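Home | News | Projects | Workshop hours | Contact
Search this site Go

Oct 24, 2024

Reltisora shared workshop opens its simulated kitchen to home robot builders

We are so pleased to share that the Reltisora workshop in Kumatholm has released Zendeo, the practice kitchen our members have been building on screen since August (mostly in the evenings, and over a great deal of tea). Anyone putting together a two-fingered gripper at home can try out its movements in there before cutting any metal.

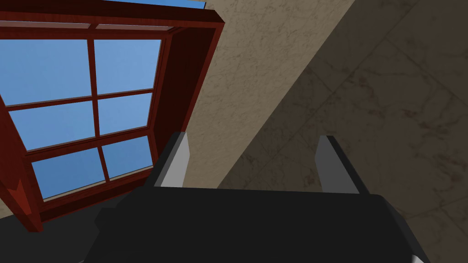 What is in the kitchen

There are marble-tiled walls, a granite worktop and a few homely bits and pieces, and members have set up 900 practice runs to get newcomers started, with 1,000 more to follow!

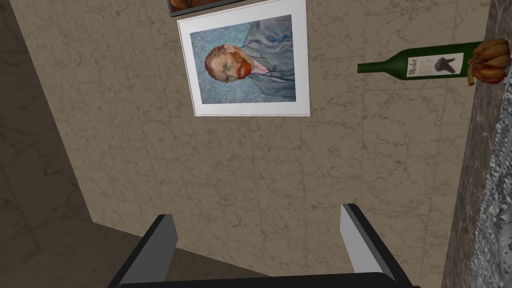
The open gripper in the Zendeo kitchen, with a Merlot bottle and garlic on the worktop.

Zendeo is free for home use, and questions are very welcome at the workshop desk.

Related news
Tiwari arm kit: building notes, part 2
New benches at Kumatholm
August open evening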